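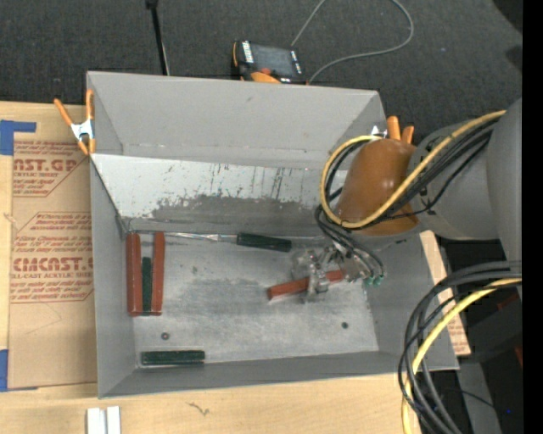 Part-time sorter wanted for the Gretov parts room

Hi! I'm Annick, and I look after the loose stock at Gretov, a small workshop where we put together and loan out building kits for schools and after-school clubs. The kits come home in a terrible muddle, and I need one more pair of hands to help me put them right before the fall rush in September.

Most of the day you'd be at a table with a metal bin in front of you, working out what's in it and where it goes. Red bars come in long and short, green bars and blocks have their own trays, and every so often a screwdriver gets tipped in with the lot (tools go back on the wall, please, I'm forever hunting for them). The bins are old and scuffed and I'm very fond of them. You'll want to check the corners, where the dark green blocks like to hide.

We have 286 kits out on loan at the moment, and on a busy day up to 200 pieces can land on one table. It sounds like a lot, but you get quick at it - after a week or so your hands know a long bar from a short one before you've really looked.

What you'd be doing

Emptying returned kits into the bins and sorting the pieces by color and length
Putting chipped or bent pieces aside for Clifford, who does the repairs
Packing finished kits and ticking off the card inside the lid
Wiping down the tables at the end of the shift

Who I'm hoping to find

You don't need any experience with this kind of thing. I'd love someone who likes a tidy tray, can tell dark green from black under indoor lights, and doesn't mind a bit of repetition. You'll be sitting for most of the shift, with some lifting when the returns arrive. We have the radio on, and you're welcome to bring headphones if my taste in music gets too much (Clifford does!).

Hours and pay

Three mornings a week, 8:30 to 12:30, and one of them has to be Wednesday, when the van comes in. The other two we can work out between us. You'd be paid by the hour, including the coffee break, and I'll go over the rate when we first talk. Parking is free behind the building, and the bus stops across the street.

How to apply

Send me a few lines about yourself, with the mornings you could do and a phone number. A resume is fine but you don't have to write one specially. If it sounds like a fit, I'll ask you in for an hour to sort a bin with me and meet Clifford. Ask for Annick Wong at the Gretov front desk if you'd sooner drop your note off in person - mornings are best.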